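Robot Cell Technician (Fault Finding and Safety) – Odby

Location: Odby workshop, on site
Hours: Full time, day shift
Contract: Permanent, six-month probation
Reports to: Lawal Tamuno, Workshop Manager
Closing date: 2020-01-21

About the job

Prurkis builds and runs small two-arm robot cells for light assembly. Our customers send us parts that are awkward to handle, and we work out how to get a pair of arms to pick them up, place them and pass them along. The workshop in Odby has 5 benches in use and a store room for spares.

We are looking for a technician to take charge of fault finding on the benches. This is a new post. It comes out of an incident last October, and we would like applicants to know about it before they apply.

What happened in October

During an unattended run on the Eldale bench, one arm lost its position reference partway through a placing move. The controller should have stopped both arms. It stopped one. The other carried on to its next point and pushed its gripper into the side of the first arm. The fault log shows that 386 cycles had been completed without a warning before this.

A member of staff heard the noise and went over to the bench. She reached across to lift the part clear while the second arm was still powered, and her hand was caught between the gripper and the work surface. She had bruising to two fingers and was back at work the next day. It could have been a good deal worse.

Our own review found the following:

The stop signal between the two arms went through a single connector, which had worked loose. There was no check that the signal had been received.
A cable on the forearm had been re-routed after an earlier repair and was pulling on the joint at full reach. The change had not been written down.
The emergency stop button worked, but it was on the far side of the bench from the aisle.
Two smaller faults on the same bench had been cleared and restarted in the weeks before, with no entry in the log.

All unattended running was stopped that day. The stop circuit has been rebuilt on two of the benches, Eldale and Fuchs, and each now has a second button on the aisle side. The other three are waiting for the same work and are locked off at the isolator. Finishing them will be your first task.

What you will do

Carry out the stop circuit work on the remaining benches and test it with Lawal.
Inspect cables, straps, connectors and gripper fixings on every arm, on a fixed schedule.
Investigate faults and near misses, find the cause where possible and write it up in plain English.
Keep the fault log. At present it is part paper and part spreadsheet, and it needs to be one thing.
Decide whether a bench is fit to run. You will have the authority to lock a bench off, and no one can overrule that without a written reason.
Sit in on set-up work for new parts and point out pinch points before the first powered move.
Train assembly staff in safe approach, isolation and restart.

Most of the handling work is done on low, flat surfaces with loose parts, at slow speed, with an operator standing by. A large share of the faults we see are small ones – a dropped part, a gripper closing early, a finger touching the fixture.

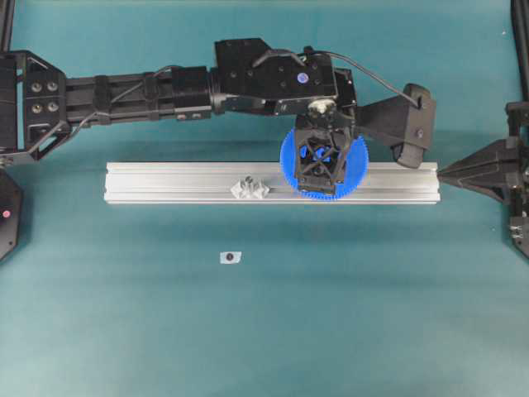
Blue gear and aluminium rail, with a gripper over the gear.

What we need from you

Experience of maintaining electrical or electro-mechanical equipment. It does not have to be robots. We would be glad to hear from people who have looked after packaging lines, lifts or printing machinery.
Safe isolation practice, and the habit of using it.
Able to read a wiring diagram, and to correct one that is wrong.
Clear written English. Reports are read by assembly staff as well as by engineers.
Willing to stop a job when people would like it to carry on.

Useful but not essential

Some scripting, enough to pull figures out of a controller log.
Experience of risk assessment for machinery.
Crimping and small connector repair.

What we offer

25 days' holiday plus bank holidays, a workplace pension, and paid time for training. Tools and safety footwear are supplied. There is parking at the back of the building, and the 110 bus stops at the end of the road. Pay depends on experience and will be discussed at first interview.

How to apply

Send a CV and a covering letter of no more than 2 pages to Lawal Tamuno at the Odby workshop. In the letter, please describe one fault you have traced, including anything you got wrong on the way.

Interviews will be held at the workshop and will include a practical session of an hour on a bench with the power isolated. You will be given the October report to read beforehand. If you need any adjustments for the interview or the practical session, let us know when you apply.

We do not accept applications through agencies.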